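# Bed Linen and Folded Textiles

## Gallery from the Lutcombe Household Collection

The Lutcombe Household Collection holds textiles of the kind used daily in ordinary homes: sheets, quilts, covers, towels and clothing. The textile holdings now stand at 1022 catalog entries, of which 339 are classed as bed linen. This page introduces the printed bed linen and closes with a view from the laundry and folding series.

Printed sheets entered the collection slowly. For many years the acquisition policy favored plain white linen and embroidered pieces, and printed fabrics were accepted only when they arrived as part of a larger gift. The policy was revised after a review by Doaa Mahrous, Keeper of Domestic Textiles, who noted that the printed sheet was the type most visitors remembered from their own bedrooms and the type least represented in the stores. Large floral prints are now collected in their own right — peonies, roses and chrysanthemums in particular — together with the smaller motifs that fill the ground between them.

Visitors using the gallery for study may find the following terms helpful.

**Ground.** The base color of the fabric, before any pattern is considered. White and cream grounds are the most common in the collection.

**Principal motif.** The largest repeated element in the design. Catalog entries record the flower by its common name where it can be recognized, and as "flower, unidentified" where it cannot.

**Secondary motif.** Any smaller element, such as a bud, an insect or a rosette. Butterflies are indexed separately under *Insects*.

**Quilting.** Stitching that holds layers together. The catalog records quilting apart from the printed design, as the two do not always follow the same lines.

Items of clothing and folded cloths are entered under their own headings. Where they appear together with bedding, the view is indexed under both. Readers searching for striped fabrics should consult the *Stripes and Checks* list, compiled by Da-eun Min, which also covers material held at the Muramholm store.

Requests to examine textiles in person should be made in writing to the Lutcombe reading room. Up to 2 items may be requested for a single visit. Quilted pieces require a full-size table, and readers are asked to mention this when they write. The reading room is closed throughout June for the annual inspection of the stores.

### Laundry and Folding Series

**Folded cloth on a floral sheet.** Striped cloth, folded, on a white quilted sheet. Principal motif: peony, in red, with green leaves. Secondary motifs: green butterflies and silver-gray circular rosettes, with leaf and swirl outlines in thin gray.

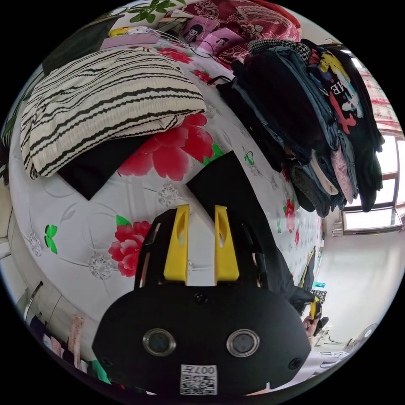 *Photo: Lutcombe Household Collection / Da-eun Min*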